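Skisby Table Marking Set
Item 1366

Work tables | Covers and surfaces | Marking | Bins and trays

Blue tape and plain cover paper for dividing a large work table into rectangular cells. The set is meant for sorting and picking tables, classroom benches and test setups where items need to go back to the same area each time.

The tape is one width throughout and tears by hand. It sticks to the paper cover or straight to a smooth tabletop. Lines are laid one at a time, first the long way and then across, and each crossing is simply one strip over another. A strip that runs short can be continued from the nearest crossing with a new piece. A small step at the join does not affect use.

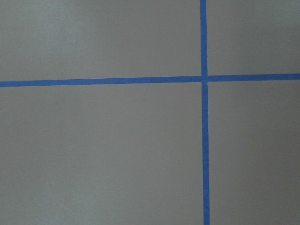 Mine came out slightly crooked on the first try and I left it that way. The cells are big enough that it makes no difference to us. I would still snap a chalk line first if you need the cells to match. Tape has been down since October and the corners have not lifted. Petberg

Reply from Skisby: Thank you. Chalk works well on bare tabletops. On the paper cover we suggest a soft pencil, as chalk dust can keep the tape from holding.

What is in the set
4 rolls of blue tape
1 roll of cover paper
1 marking guide, printed on both sides

Bins and blocks are not part of the set. Shallow open bins are listed under Bins and trays. The Drimeck line fits most cell layouts and comes in several colors, pink included.

Laying out the table
Clear the table and wipe it down. Roll out the paper, pull it flat and fix it under the table edge. Mark the cell corners in pencil, then run the long strips from the far end toward you. Press each strip down from the middle outward. Add the cross strips last.

Leave one area free for the bin and keep it in the same place. Loose blocks can then be set out in the remaining cells. We recommend cells larger than the items by a good margin, so that a block can be put down anywhere inside a cell without touching the tape.

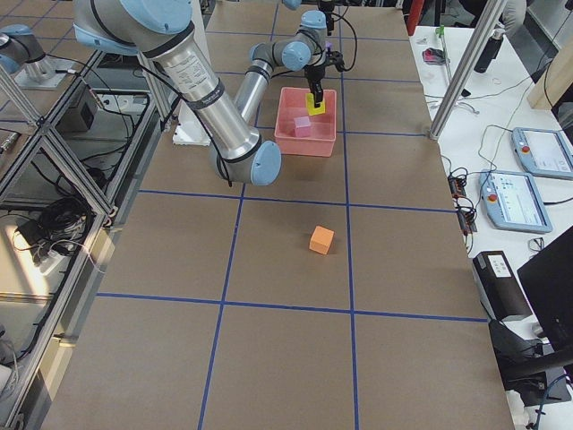
Taped work table with pink bin; orange cube in an open cell.

Care and replacement
Brush off crumbs and dust before they work their way under the tape edges. Do not use wet cleaners on the paper. A damaged strip can be lifted and replaced without redoing the rest, but go slowly where it passes under another strip. If the upper strip comes up as well, replace both.

Paper cover that has torn under the tape cannot be patched neatly. Cut a new length and start over. Replacement paper is sold as item 2609.

Large cells or small?
Fewer strips are quicker to lay and leave more open surface. Small cells are better for small parts, but they use more tape and make more crossings to press down. Most customers start with large cells and add strips later. Bartoš tables come with corner marks for large cells on the top, and these can be followed if no paper is used.

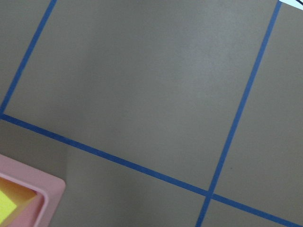
Large cell layout, blue tape on gray surface.

Ordering
Orders leave the warehouse within 15 working days. Unopened sets can be returned. Opened tape cannot be returned unless it is faulty. For extra tape without paper, choose "Tape only" at checkout.

Page updated Wed 1 December

Related items: cover paper, shallow bins, marking pencils, table edge clips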